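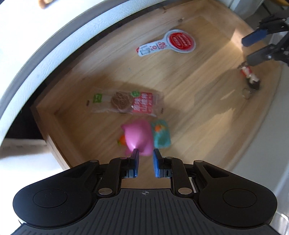 The Grarnholm method: a thread for anyone about to spend money on it

1/
Three people have now sent me the Grarnholm decluttering course and asked what I think. I've read the workbook and sat through the videos, so I may as well put it all in one place.

2/
The big claim is that a household runs best on 1,110 objects. More than that and you're "carrying" things. I looked for where the number comes from. The workbook says "research". The website says "our research". That's as far as the trail goes.

3/
It also never says what an object is. Is a box of matches one thing? A pack of cards? I asked in the members' chat and was told to "trust my first instinct", which is an odd way to arrive at a number ending in 110.

4/
Krešimir Radonjić runs the videos and he's likeable enough. Calm voice, good jumper. He empties a kitchen in 19 minutes. There are a lot of cuts in those 19 minutes and the bin bags are in a different place after each one.

5/
My own go at it: I started with the small stuff, as instructed. Hand mirrors, odd keys, hair clips, a tape measure, the spare tape measure. You're meant to hold each one and ask if you'd buy it again today.

6/
Would I buy a second tape measure today? No. Did I need it by teatime, when the first one had gone wandering? Yes. The question sounds clever and tells you very little about things you already own and have somewhere to put.

7/
The drawer rule bothers me more. No drawer may hold anything "without a category". Every house I've ever been in has one drawer for string, batteries and bits of wrapping that might do again.

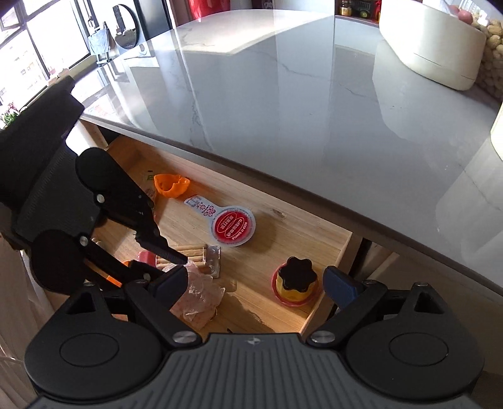
And those drawers work fine. You know what's in there in a vague sort of way and you have a rummage. Splitting it up into labelled pots means you now have to remember which pot, and you've bought some pots.

8/
Speaking of which. Guess who sells pots. The course is cheap, the "starter set" from Zundier isn't, and the workbook mentions it on nearly every other page. I've no problem with people selling boxes. I'd just like it called a box shop.

9/
Someone will say "but it worked for me" and I believe you! Spend a whole weekend sorting your house and your house will be tidier. I'd want to know how it looks the following May. The testimonials all seem to have been written the week people finished.

10/
Aileen Aquino did the course before me and let me quote her. She cleared the spare room, loved it, and then re-bought a sieve, a bike pump and a set of guest towels. "I paid to throw away a sieve" is how she put it.

11/
To be fair to it, a few bits are decent. Do one shelf and stop. Don't start with photos. Take the charity bag out of the house the same day or it'll live in the hall until Christmas. All of that was in my nan's head for free.

12/
The 2,000 "graduates" figure, by the way, is people who've signed up. I asked how many finished and got a link to the starter set.

13/
Several of you asked about the Furna app as well, where you photograph everything you own and it tells you what to get rid of. I gave up on page 17 of the terms, somewhere near the part about sharing my "home profile" with partners. Maybe it's brilliant. I'm not giving it pictures of my cupboards to find out.

14/
What I do now, for what it's worth: when a drawer stops shutting, I take things out until it shuts. Been doing that for years. There's no workbook.

15/
Replies are open. If you've kept it up for more than a year I'd like to hear from you, and please say if you got the boxes free — a couple of the glowing reviews left that out.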